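Le car de Dronmont

À Dronmont, le car de 6 h 30 ne passait plus depuis le mois de mars. Pornthip Suwannarat l'apprit sur place, sa valise à la main, en lisant une feuille scotchée à l'intérieur de l'abri. Il fallait prendre celui de 9 h, changer à Jemonstead et attendre la correspondance devant la poste.

Elle s'assit. Dans son sac, il y avait un thermos, deux œufs durs, le dossier de la vente et les clés de la maison de sa tante. Le notaire s'appelait De Haan. Il lui avait dit au téléphone qu'on pouvait envoyer les clés par courrier, en recommandé. Elle avait répondu qu'elle viendrait.

Un homme arriva vers 7 h avec un chien attaché à une ficelle. Il regarda la feuille, puis la valise.

« Vous partez loin ?
— À Jemonstead, d'abord.
— Il y a 176 marches pour monter à la poste, là-bas. Je les ai comptées quand j'étais facteur. »

Le chien se coucha sur le pied de Pornthip et elle le laissa faire. L'homme parla de son ancienne tournée, des boîtes aux lettres trop basses, d'une ferme où on lui servait de la soupe à dix heures du matin. Il avait connu la tante. Une femme qui recevait peu de courrier, dit-il, mais qui attendait quand même derrière la vitre.

« Elle attendait quoi ?
— Elle disait que vous écriviez.
— J'ai écrit 3 fois.
— Oui. C'est ce que je dis. »

Il ne le disait pas méchamment. Pornthip ouvrit le thermos et lui versa du café dans le couvercle. Il but debout, rendit le couvercle et s'en alla par le chemin du lavoir. Elle épluche toujours ses œufs en commençant par le gros bout, comme sa tante le lui avait appris. Elle en mangea un et garda l'autre.

À 9 h, le car était presque vide. Elle prit la place derrière le chauffeur. La route descendait entre les haies, et par deux fois il fallut reculer pour laisser passer un tracteur. Elle pensa à la chambre du haut, au papier peint qu'elle avait choisi à sept ans et que personne n'avait changé depuis. Elle avait oublié de vérifier si la fenêtre était fermée.

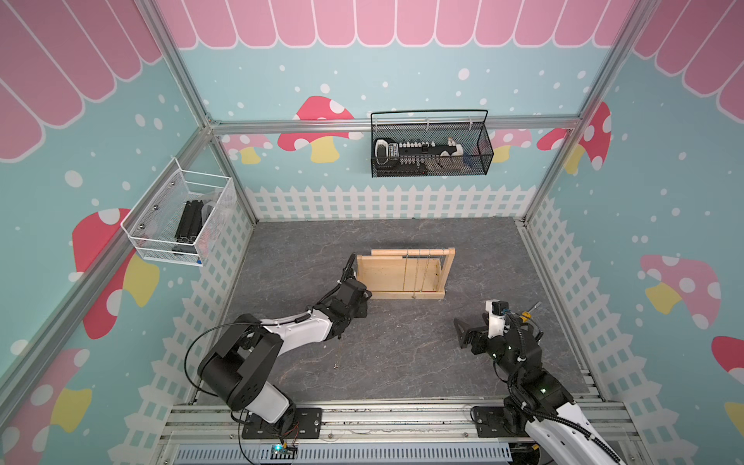

Jemonstead

Elle monta les marches sans les compter. La poste était fermée pour le déjeuner. L'étude se trouvait de l'autre côté de la place, au-dessus d'une agence de voyages, Nomadance, dont la vitrine proposait une semaine au soleil pour 465 euros.

De Haan la reçut tout de suite. Il était plus jeune que sa voix. Il posa les papiers devant elle, lui montra où signer et demanda si elle avait bien tout vidé.

« Il reste une chaise dans la cuisine, dit-elle.
— Les acheteurs n'en voudront peut-être pas.
— Alors ils la mettront dehors. »

Elle signa chaque page. Il tendit la main pour les clés. Il y en avait quatre sur l'anneau : la porte, la cave, le portail, et une petite qui n'ouvrait rien dans la maison. Elle les avait toutes essayées la veille. Elle défit la petite, avec l'ongle, ce qui prit un moment, et donna les autres.

« Celle-là ne fait pas partie de la vente », dit-elle.

Il réfléchit, relut une ligne et ne trouva rien à objecter.

Sur la place, la correspondance attendait déjà, moteur en marche. Pornthip mangea le deuxième œuf debout, jeta la coquille dans la corbeille et monta.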